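Replacing a 4000 K batten: colours look wrong under the new one
Lighting and electrics, posted by Oľga Murín, 16th June

I have replaced a fluorescent fitting with an LED batten (Skiketti, 19 W, marked 4000 K). The old tube was also marked 4000 K. The circuit, switch and mounting position are the same. White things look much as they did, but anything red or pink has gone dull, and two dark reds that I could easily tell apart before now look almost the same. Skin looks slightly grey.

I assumed that two lamps with the same colour temperature would give the same light. The box gives a colour rendering index of 76. Is that the cause, or is the lamp faulty? I would prefer to keep the fitting if a different setting or diffuser would put it right. It has no dimmer.

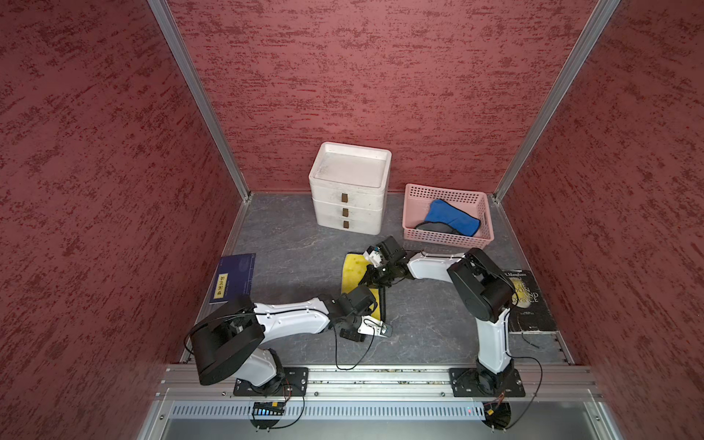
Kamil Hájek: What was the full code on the old tube? If it was 840, the first digit means the colour rendering was in the eighties and the other two mean 4000 K. If it was 640, your new batten ought to be the better of the two and I would look elsewhere.

Oľga Murín: It was 840. I still have it.

Přemysl Říha

The lamp is not faulty. Colour temperature only describes the tint of the white light, from yellowish to bluish. It says nothing about how much of each colour is present in that light. Two sources can look identical on a sheet of white paper and show a red jumper quite differently.

Colour rendering index (CRI, or Ra) is an average taken over a set of test colours, most of them fairly pale. Strong red is not in that average. It is measured separately as R9, and a cheap LED with an Ra in the seventies will often have an R9 below zero. That matches what you report: whites are fine, pinks are dull, dark reds merge.
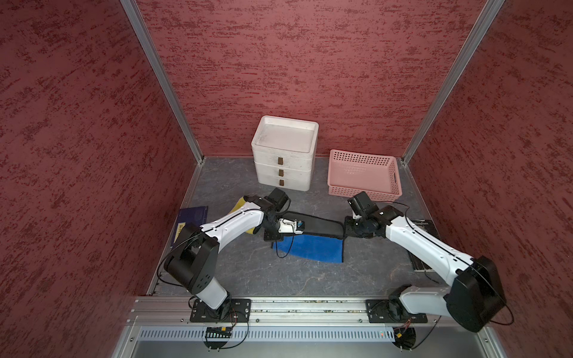 Dark red walls, white drawer unit and pink basket

No diffuser will correct it. A diffuser spreads or removes light and cannot add a wavelength the lamp does not produce. The same goes for wattage: a stronger lamp with the same spectrum gives you more of the same fault. Look for Ra 90 or above and a stated R9 of at least 50. If the maker does not publish R9, assume it is low. Expect slightly fewer lumens per watt.

Eduard Jurčo

Just get a warm white one, 2700. Reds look fine under mine. I have a Rampersad bulb in the hall and never had a problem with it.

Přemysl Říha: A warmer lamp will tint everything towards orange, but it can still have a poor R9. Check the figure.

Jae-hoon Maeng

I agree with the R9 answer and would add something on position. When you change the batten, check whether the new one has a bare strip of diodes or a frosted cover, as this affects contrast as much as the spectrum does. A bare strip gives hard reflections. On polished stone like the grey veined surface here, the light comes back as a long white patch and the veins under it are washed out, whatever the CRI. Moving the fitting sideways shifts the patch away from where you normally look. A frosted cover makes it larger and less intense. Matt surfaces are much less affected.

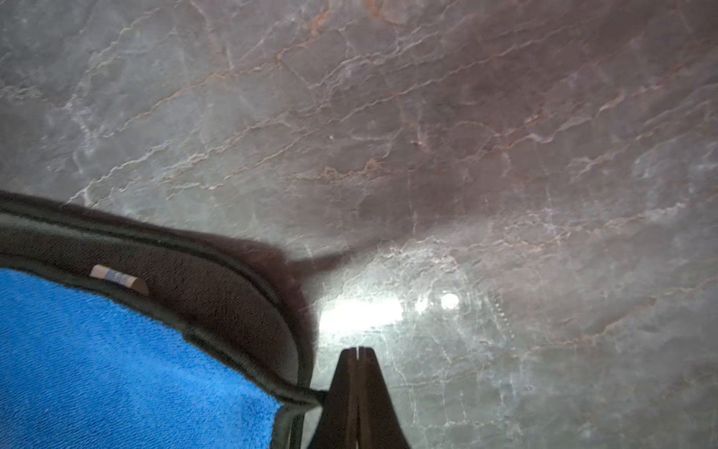 Before buying, compare lamps properly. Fit one at a time, give your eyes a few minutes to adjust, and look at the same items in the same place, including both of the dark reds. Do not judge from a phone photograph, because the camera applies its own white balance. If you do want a reference for gloss, use something with fine detail: on that stone the rusty lines are a good test, as you can see at once which of them survive next to the glare. Then repeat with a matt card. Keep the receipt until you have done both.

Oľga Murín: Thank you. The data sheet for the Skiketti gives no R9 at all. I have ordered a frosted batten with Ra 90 and an R9 of 54, same length, and will keep the old fitting as a spare for the loft.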